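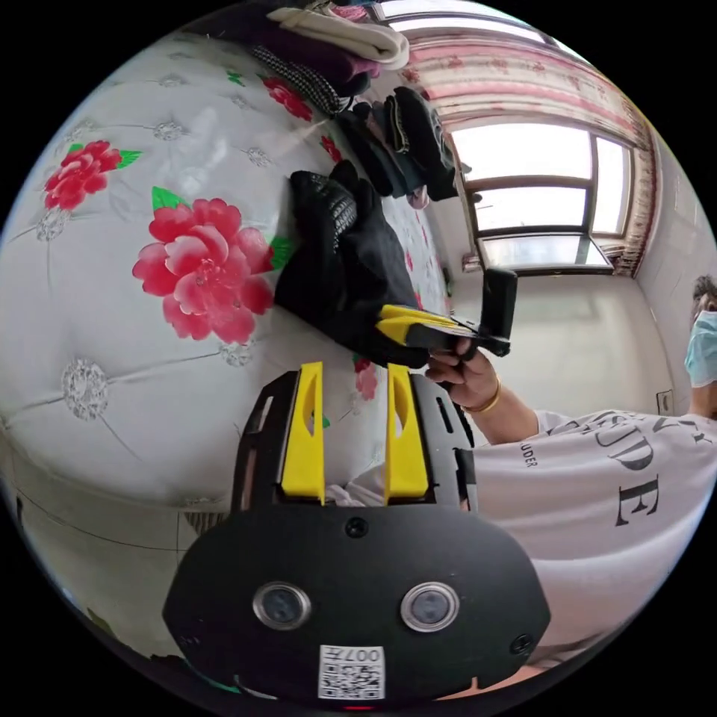
Eight Hours, On and Off

I have been bad at sleeping since I was nineteen, which I mention only so you understand that I come to this subject as a veteran. Other people have hobbies. I have a drawer with three kinds of earplugs in it, plus a fourth kind that I bought in an airport and that expand until you can hear your own eyelids.

In March I decided to fix it. I had just spent a whole night composing a letter to my landlord in my head, and by five in the morning I had moved on to his reply, and then my reply to that. It was a very good exchange. He came off terribly. When I got up I had forgotten all of it except the phrase "with respect to the gutter."

So I told people I was working on my sleep, and that was my first mistake, as everyone alive has a cure. My sister's is magnesium. The man at the hardware store says tart cherry juice. Alina Marinescu, who I have known since college and who can fall asleep on a ferry, told me the secret is to stop caring whether you sleep. I asked her how you stop caring. She said, "I don't know, I've never cared."

The mattress

I blamed the mattress first. It was eleven years old and had a valley in it. I went to the Plirkine showroom out by the highway, where you lie down in your coat under very bright lights while a young man in a vest asks what you're feeling. I felt watched. He steered me toward one that cost 2,000 dollars and I lay on it for what seemed a decent interval and said it was nice. They were all nice. I have never met a mattress in a store I didn't like, in the same way that I've never met a restaurant I didn't like on the day I skipped lunch.

I bought the 700 dollar one. It came rolled up like a sleeping bag for a horse, and it smelled of new shower curtain for most of a week. I sleep no better on it, but I no longer sleep in a valley, so when I lie awake now I do it on level ground.

The app

Then there was the app. I won't go on about it. You put the phone beside the pillow and it listens to you all night, and in the morning it gives you a score. My first score was a 41. I hadn't been graded since school and I took it hard. By the second week I was waking up at three to worry about my number, and the app would note that I had been awake at three and lower the number.

It also recorded noises. I played a few back. One was a truck. One was me, saying very clearly, "No, the other one." I deleted the app that afternoon and I still think about the other one.
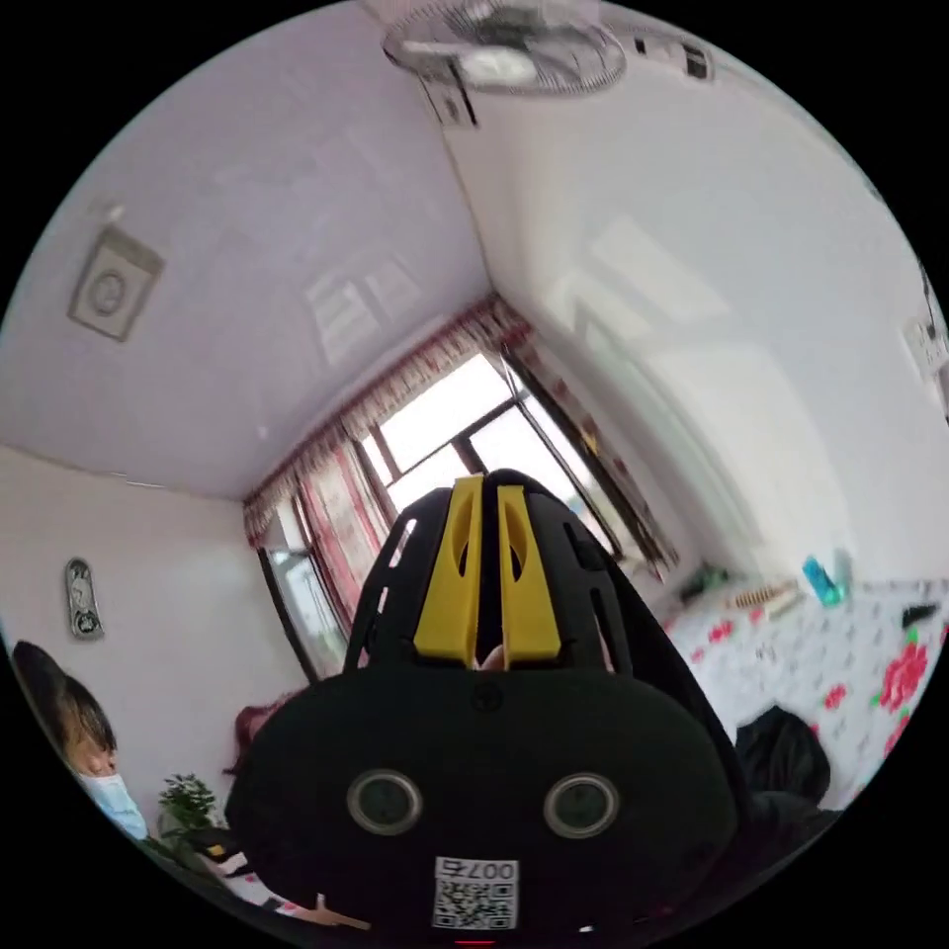
The rules

After that I did what I should have done to begin with and got a book out of the library. It was called something like Sleep Well Again and a previous borrower had underlined nearly all of it in pencil, then quit on page 111, so either they were cured or they dozed off. I'd be happy with either.

The book had rules. No coffee after noon. No screens in the bedroom. Get up at the same time every day, including the days you don't have to, and if you can't sleep, get out of bed and do something dull until you're tired. I had no trouble with that last one. I own a great many dull things. I've read the manual for my Ristau dehumidifier twice now, and I can tell you that the drip tray should be rinsed monthly and that I had never once rinsed it.

Coffee was harder. I used to have a cup at four and another one after dinner, and I had always told people it didn't affect me. I said this for twenty years, while not sleeping. I won't be taking questions.

The getting up was worst of all. My alarm goes off at six thirty no matter what kind of night it's been, and there were mornings that first month when I put my shoes in the refrigerator, or near enough. One day I drove all the way to Drornwood for an appointment that was in the next month. The receptionist was kind about it. She offered me a coffee and I looked at the clock on the wall and it was ten past twelve.

Where things stand

I sleep better. Not well, I don't want to oversell it, but I would say most nights now I go down before midnight and I stay down until something bangs. I still wake up at three sometimes. I go sit in the kitchen with the manual. The gutter has not been fixed, and one of these nights I'm going to take a pencil in there with me and write the letter down.

Alina came to stay last weekend and I gave her the bed and took the couch. She said the mattress was fine. She was asleep before I'd found the spare blanket.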